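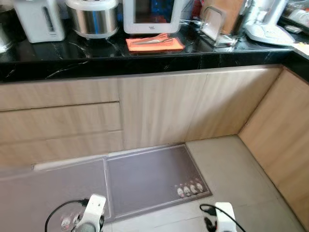
The long run of counter, thermo pot end to paper end.

I have been reworking the layout of the kitchen counter since August. The stone is black with thin white veins, which hides coffee and shows flour. The oak-toned cabinets below came with it and stay as they are.

Rule one: appliances that make heat or steam go together. The thermo pot and the rice cooker therefore stand side by side, with 10 cm between them. The cutting board leans on the wall behind the clear acrylic stand. A Grandix rack was tried in that spot and returned, as it took 40 cm of depth – too much for a working surface.

Cables remain unsolved. I ordered a Damgaard cable tray, 60 cm long, and will report when it is fitted.

The sink follows a different rule: only what touches water lives there. Dish soap and the spray bottle go at the back left, the wire rack behind the blue bowl where the cloths soak. The strainer and the bottle brush hang or stand at the back. Soaking time for cloths is around 20 minutes.

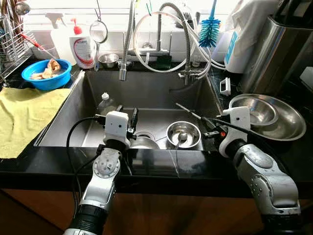

One reader wrote in to say that cloths should soak in a lidded bucket under the sink, as a bowl on the counter takes the space where clean dishes ought to land.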